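Ticket 2223 -- Snack box, short contents
Opened by: Katalin Antal
Assigned to: Callum Moncrieff
Status: Pending

Katalin Antal, 9:10
Box for the Grimton desk came back marked short. The packing sheet lists 6 lines. The wrapped sandwich and the Snickers are confirmed. Torn rim on the carton, tape still on one flap.

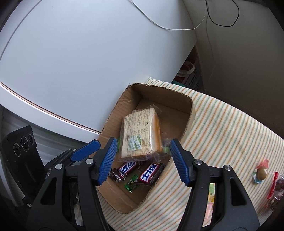
Sheet 378 was the one in use. It has a single line for "bar, chocolate" and no line for small candy, so anything in that class gets missed at check.

Callum Moncrieff, 10:35
Compared 378 with the old sheet. Small candy was dropped in the January revision. Restored the line and split chocolate by label language -- the Chinese-label Snickers now has its own entry. Please re-sort what is still on the table by type before repacking.

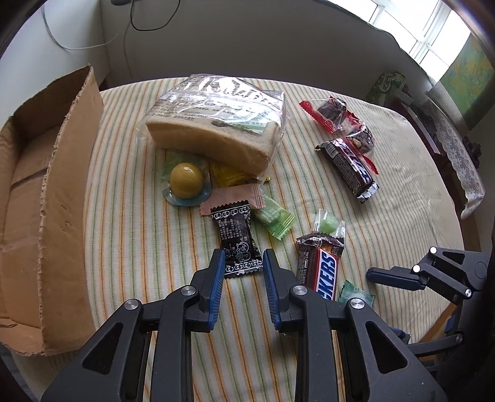 Unsorted items on the striped cloth, black packet in front, packaged bread behind.

Katalin Antal, 11:20
Bread goes in last, on top. New carton requested from Victor Gachanja. Leave open until the repack is signed off.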